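Friday, 9:40 p.m.

Feet up, tea going cold, and I promised myself I'd write down the Forkus trial before it all turns to mush in my head.

So. Week two with the kit, and I think I like it, which annoys me a little, having been so rude about it in March. Everett Lindgren (the rep from Kiltgate, very tall, types with his thumbs) came by before lunch to go over the service plan again. Two visits a year, parts included, fingers not included. I asked him why fingers aren't included when fingers are the thing that wears, and he wrote that down in his notebook like it was news to him!

The fingers are the good part, though. The old pair from Dirier were slick plastic and towels just slid right out of them. The Forkus ones have a dark, kind of velvety grip stuff on them and I keep wanting to pet it. It loves lint. I ran a bit of tape over one and got a whole sweater's worth, and an hour later it was speckled again. I'll have to ask what we're supposed to clean it with, and whether replacement grip comes on its own or only as a whole finger for 713 dollars, the way the price sheet reads now. If it's the whole finger I'm going to make a fuss.

I spent most of the afternoon on the gray towels, the nubby ones. They're the ones I care about, seeing as the hotel sends us so many of them and they bunch up if you look at them wrong. What I want is a narrow pinch right on the fold, just a ridge of cloth between the tips and the rest left alone.

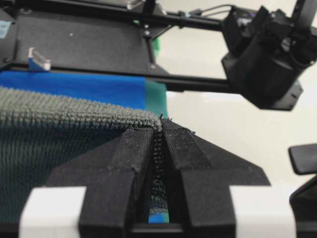
What I'd tell Kawaguchi

They called on Wednesday wanting to know if they should get one too, and I was cagey. Tonight I'd say yes to the fingers, maybe to the arm, and no to the software until somebody fixes the menus. It took me three screens to change the grip force and then it asked me if I was sure. Yes! I was sure two screens ago!

Also the starter pack says 500 cycles before the first checkup, which seems like nothing for a laundry. Ask Everett.

Note to self, bring the good tape on Monday. And call Mom back.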